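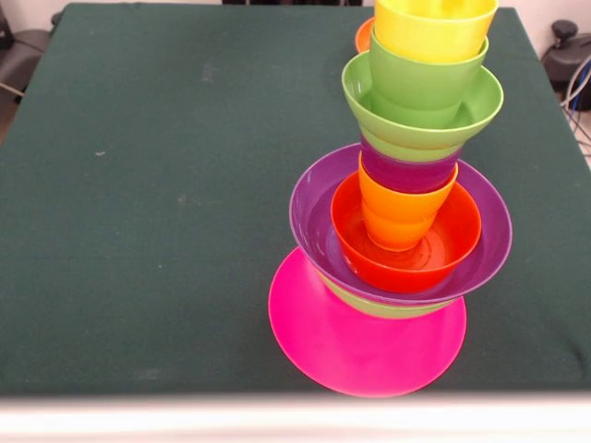

2 October 2019

I went to the town meeting in Etport last night, the one on whether we should share a police dispatch center with the folks over in Engebretsen, and I've been chewing on it all morning over coffee that went cold an hour ago. I don't usually write about politics on this blog (most of you come for the soup recipes, and bless you for it), but this one has gotten under my skin.

Our dispatch desk has been in the back of the old Miretti building for as long as I've lived here. When my mother fell in July, the woman who picked up the phone knew which end of our road floods and told the ambulance to come the other way. The state map won't tell you that. So when I hear that a shared center would save us money, and that calls might be answered by someone up to 5 towns away, I get a little knot in my stomach.

In fairness, the other side made a good case. The radios are old, the night shift is hard to fill, and we've had four dispatchers leave in two years. A man behind me who works nights at the mill said he'd take a stranger who is awake over a neighbor who's been on since noon, and I had to nod at that.

What bothered me more was how the council handled it. The cost report was handed out at the door, seven pages of small print, and we were expected to have opinions on it before the cookies were gone. Two of the council members hadn't read it either, and said so — I did like them for that. Somebody asked if we could keep one local person on the desk during storms and was told it would be looked into, with no word on when.

The vote has been put off until the next meeting, so there's still time to write in. I've got my letter half done. I want the storm desk in writing before I'd say yes, and I'd like to see what Engebretsen is paying. If you live out on the Wivoser side, please come too, you have the longest wait of any of us and I didn't see a single one of you there!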